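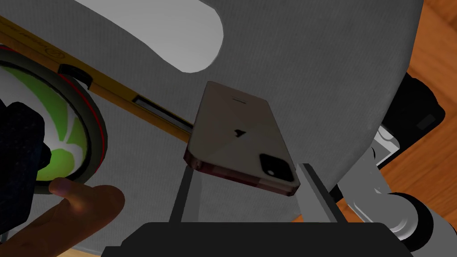
Our advisor read the first draft and asked why we'd bother teleoperating at all when we could script the grasps. Fair question! So I tried it both ways in the simulator. The scripted version (I called it Basico) took me most of January and fell over as soon as the phone was tilted. Driving the gripper by remote control, I had 15 usable demos by dinner, phone held between the two fingers and everything.

I'm still bad at the wrist, though. My first runs are all tiny corrections, and one dragged on for 3,935 timesteps, so I set the limit to 1,000 and redid the long ones. Pestik, our replay tool, drops the pauses on its own now. Next up is the cluttered room with the chair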